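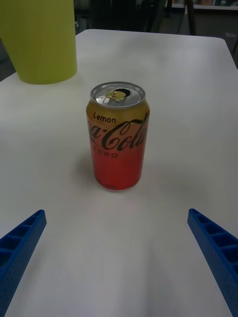 Writing for Children's Television
Handout 4: The anthology episode
Module tutor: Cristóbal Domínguez

An anthology series begins afresh each week. There is no returning cast, so the writer must establish a new child, a new home and a new fear within the first three pages. Students should read the Dreston scripts before the seminar and mark the point at which the threat is first named.

Length. The set task is a script of up to 20 pages. Scene headings count towards the total; the title page does not.

Level of fright. Young viewers accept a good deal of menace if an adult or friend is within reach. Violence should be suggested by sound or reaction. The final twist may unsettle, but the main danger of the story should be closed before it arrives.

Assessment. The script carries 60 marks. A commentary of 300 words, discussing one episode of Gaete, is submitted with it and is marked separately.

Late work is subject to the usual department rules.

This site uses cookies to remember your settings. Accept | Manage

Proseo School of Screenwriting | Contact the module office | Back to top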